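Search this manual Type a word or part number Go

Section 4: Setting up the call button and chime

The Brultusine kit comes in one box with a button, a chime and a sheet of sticky pads. The leaflet in the box says you will be finished in 60 seconds. We have fitted a good number of these and have never managed it. Set aside the length of a tea break and read the whole section first.

4.1 Choosing where the chime goes

1. Decide who needs to hear the chime and put it in the room where that person spends most of the day.
2. Keep it clear of fridges, microwaves and metal shelving.
3. Plug it straight into the wall. Extension leads with a switch get switched off.

Note: The range printed on the carton is 327 metres. Treat that as a claim made in an open field. In a brick house with a chimney breast in the middle, we would plan on one floor and test anything beyond it.

4.2 Pairing

1. Put the batteries in the button, matching the plus and minus marks.
2. Hold down the key on the side of the chime until the light blinks.
3. Press the button once within 18 seconds.
4. Wait for the two-tone sound. If you get a single tone, pairing has failed, whatever the light is doing. Go back to step 2.

Caution: Pair one button at a time. The leaflet says several can be paired together. We tried, and ended up with one button ringing two chimes and another ringing none.

4.3 Placing the button

1. Sit where the user will sit, in the same chair, and reach out without leaning.
2. Put the button down where your hand lands.
3. Press it and have a second person listen at the chime with the door shut.
4. Repeat step 3 with the television on.

Do not use the sticky pads until the button has lived in the same spot for a few days. They are sold as removable. They took the varnish off a bedside cabinet in Raltside.
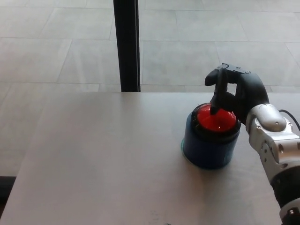

Fig. 4. Press the middle of the dome with one finger.

4.4 Volume and tune

1. Press the side key briefly to step through the volume levels.
2. Choose the plainest tune. The bird song is pleasant and very easy to ignore.

Warning: This kit is a household chime. The word "emergency" on the carton does not mean anyone outside the house will be told. Do not rely on it as your only way of getting help.

4.5 Checking

1. Test the button every week.
2. Change the batteries every August, even if the low battery light has stayed off. We do not trust that light.

Reader comments (3)

Kulap Chuensuk
Mine only gave the single tone until I moved the chime away from the router. Could you add that to 4.1?

caldeira_road
Does the Zurkik chime work with this button? The shop said yes but the shop says yes to everything.

m.t.
Agree about the pads. Gave up and used a rubber mat.

Contact us | Copyright Zurkik Home Guides | Back to top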